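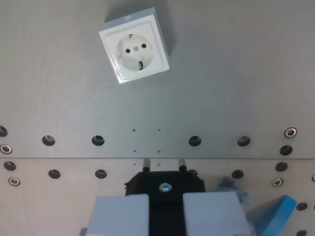
Troels Egilsson

December 28, 2022

Up at six, couldn't sleep. Wind off the water all night and the loose gutter banging. Must fix. Wrote that in March too, I think.

Coffee, then the stove. Wood's burning faster than I planned, the stack by the shed already down to the low row. Ordered more from Joma before Christmas and heard nothing. Called, got the machine. Called again after breakfast, got a kid who said the truck is out till after New Year and could I hold on. Well I'll have to. Told him 2 loads this time, split small, no birch with the wet bark on like last year. He said he'd write it down. Didn't hear any writing.

Letter to my sister still not done. Three pages and I've only got to October. She wants to know about the house, am I keeping it or not, and I keep telling her about the weather instead. Truth is I don't know. Too many rooms for one person. But then this morning the light came in over the kitchen table at ten, low and yellow like it does for maybe an hour this time of year, and I sat there with my toast and thought, no, not yet. Ask me in spring.

Went through Dad's boxes, finally. Just two of them, the ones from under the stairs. Mostly paper. Receipts from a chandlery I don't remember, a manual for the old Prosolis heater that went to the dump when I was in school, forty postcards with a rubber band around them so old it broke in my hand. Nearly all from Ranasinghe, the engineer he sailed with. Same handwriting on every one, tiny, leaning over backward. Colombo, Antwerp, Durban, Antwerp again. He always asks about the dog. Which dog? We had three, one after the other, and I don't think he ever knew the first one died. Or Dad never told him. Read them all on the floor till my leg went to sleep.

One says "I owe you 200 and have not forgoten it." 200 what, doesn't say. No date on it either, stamp's been torn off. Want to know now. There might be family I could write to. Put that one on the shelf by the radio so I don't lose it.

Also his logbook from the Skondari, only the one. Last page has a number, 3,132, underlined twice, no unit, nothing. Miles? Hours on the engine? Looked at it a long time. He'd be pleased to have me puzzling over it, he liked leaving a thing unexplained at dinner and then going out to the shed.

Lunch was soup. Ate the rest of the ham in it, so that's Christmas over.

Walked to the harbor after, short one, ice on the steps. Two boats in. The cafe shut with a note on the door. Met Gudrun from the yellow house, who wants me for cards on New Years Eve, said yes before I could think up something. Have to bring a dish. Herring? Everyone brings herring. Maybe the potato thing with the cream, if the shop has cream, which it did not on my last try.

Dark by the time I got back. Fire out, kitchen freezing. Relit it with the newspaper I was saving for the crossword, so no crossword.

Evening, radio, a bit more of the letter. Got as far as November. Told her about the postcards and asked what she remembers, she was older, she might have met him. I have some idea of a man in our hall with a very large suitcase, but that coud be anybody.

Tomorrow: gutter. Cream. Stamps. Call Joma again and be less polite.

Bed, it's past eleven and the wind's picking up.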